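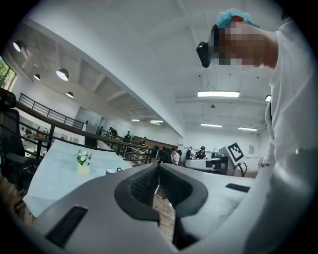

Training grant says I need an "in-demand" occupation - who decides that?

Filed under: Work & Money > Job training > Grants and funding

ledgerless

I got laid off from the Halliday warehouse in March and have been living on unemployment and optimism since then, and the optimism ran out first. A woman at the job center in Zellville told me I might qualify for a training grant, which would pay tuition and books for a short program if I picked one off their approved list.

So I picked one. It's the medical billing certificate at the Bunel campus, 6 months, evenings, and it's on the list. I brought in the printout, feeling like a person who had done her homework. The counselor looked it up and said the school is approved but the occupation isn't "in demand" in our area right now, so she can't fund it unless I show there are jobs. I asked how I show there are jobs. She said "labor market research" and gave me a form with four blank lines on it.

Four lines! I have never fit labor market research into four lines. I have also never done labor market research.

What are they looking for? Do I print out help wanted ads? Do I need a letter from somebody? The class starts in January and they want the form back 5 business days before the next review, and my counselor returns calls about as often as my ex does. I would also like to know whether taking the grant messes up my weekly benefits, as I've gotten two different answers from two people sitting at the same desk.

I can commute as far as Gellon if that matters. My car would prefer that it didn't.

Posted December 2021

mrs_toggle

I went through this a couple of years back for a different program (pharmacy tech), and the form looks worse than it is. The four lines are there to trick you into writing four lines. Write "see attached" on the first one and staple things to it.

What I attached:

- Job postings printed out with the date and the employer's name showing. Get the ones that ask for the certificate you'd be earning, or at least say it's preferred. A posting that wants five years of experience will hurt you, so leave those in the recycling.
- A page of notes from phone calls. I called clinics and asked whoever picked up if they hired people straight out of the program and what the starting pay was. I wrote down the day, the place, and the job title of the person I talked to. Most people were nice about it. One put me on hold until I got the message.
- The school's own placement numbers for that program. They have to keep them if they want to stay on the approved list, and the admissions office should hand them over if you ask. If they get vague, I'd want to know why before I gave them half a year of evenings.

Include Gellon. "In demand" is usually figured for a region, and the region where you're willing to drive can be bigger than the one your counselor typed into her computer. I put a sentence in saying how far I would commute and that I had a working vehicle. You may want to get your car's permission first. Also check remote postings, since plenty of billing work gets done from somebody's spare bedroom, and ask the counselor in writing if those count. Some offices take them and some act like you've handed them a letter from Santa.

About the benefits - ask the unemployment office and leave the job center out of it, even if they share a building and a coffee maker. The phrase you want is "approved training." Where I am, if your training gets approved you can keep collecting and they waive the part where you have to look for work every week. But it has to be approved BEFORE you start, and you still file your weekly claim. I forgot one and it took me longer to fix that than to learn the metric conversions.

Get everything in email. If someone tells you something by phone, send a note that says "thanks for confirming that" and then repeat it back to them.

bigdipper_77

just pick something else off the list thats already in demand. CDL is always on there. my cousin did welding and they paid for his boots

ledgerless

I appreciate that, but I get carsick as a driver, which I didn't know was possible until I drove a moving truck. The boots are tempting.

Toggle, thank you, I'm going to start calling places tomorrow.

northof_nowhere

Toggle has covered most of it. A few things to add from someone who used to shuffle these files for a living (different state, so check yours).

Counselors don't usually get to say yes alone. The file goes to a supervisor, and the supervisor has never met you and doesn't know you're charming. Put a short typed statement on top of the stack. Say what you did before, why you can't go back to it, what the program costs, and what the job pays near you. One page. I've seen people turn in nine, and I'm sorry to say I didn't read all nine.

Look hard at the cost. Grants like this have a cap and the cap varies by area, so ask for it as a dollar figure. Then ask the school what isn't included in tuition. In my old office the surprise was nearly always the certification exam. I had one file where it came to $243, and the student found out the week of the test. Another had $377 in books that the school listed as "optional," which was true in the sense that passing was optional. Both could have been paid by the grant if they'd been written into the plan at the beginning. Adding them afterward meant starting a new form, and you've met our forms.

Ask about mileage and child care while you're at it, if you need either one. It often comes out of a separate pot called supportive services, and it doesn't get mentioned much unless somebody brings it up.

If they turn you down, ask for the denial in writing with the reason on it. There's an appeal process and it should be described somewhere in that packet you signed without reading. (Everybody signs it without reading. I did too when I was on the other side of the desk.) Sometimes the reason is a missing page and it gets fixed the same afternoon.

And don't enroll or put down a deposit before the approval comes through. Our office couldn't pay anyone back for a class they'd already started, no matter how sad the letter was.

Related in Job training

Can I switch programs after my training grant is approved?
Laid off twice in one year - do I count as a dislocated worker?
Does a GED class count as approved training?
What to bring to your first job center appointment
School closed halfway through my certificate, now what?
On-the-job training vs. classroom training: who pays?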